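Visit to the Ogola simulation laboratory: report on a stopped run 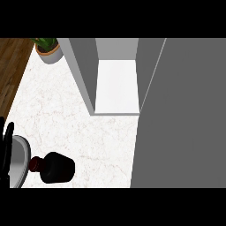
Theodora Pell
Safety Liaison Officer, Skillton

June

Members of the Skillton safety group visited the Ogola laboratory on Thursday afternoon. The visit had been arranged as a general tour, but our hosts agreed to spend most of it on a fault which had halted their household tidying trials earlier in the week.

The laboratory tests its control software in simulated rooms before any of it is passed to a physical arm. The room shown to us has a marble floor with a strip of floorboards in one corner, a grey unit with an open recess, and a potted plant. On the floor are a round white dish and a dark bottle lying on its side, both close to the gripper.

Under the trial rules, a bottle must be standing before the arm attempts to lift it. In the run under review, the software, named Florkitz, recorded the bottle as upright and went on to plan a lift from above. The planned path would have brought the fingers down across the dish. A supervising check stopped the run 2 seconds later than it should have done.

The engineers traced the error to a stored position which had not been cleared when the room was reset. Of nearly 3000 runs completed since the spring, 60 were found to carry the same stale record. Most of these had been marked as successful, and the laboratory has withdrawn them from its results.

Our group raised two matters. The first was the late stop, which in a physical kitchen could have meant broken crockery or an injured hand. The second was that the fault had been logged as a minor warning and so was not read until the following morning. The laboratory accepted both points. Warnings of this type will now end a run at once, and the transfer to the physical arm at Dedano has been put back until the withdrawn runs have been repeated.

We thank our hosts for making their logs available. A return visit will be requested when the repeat runs are complete.

Related items
Dedano workshop: guarding and access arrangements
Reporting a near miss: guidance for visiting groups
Visit report: Ogola battery store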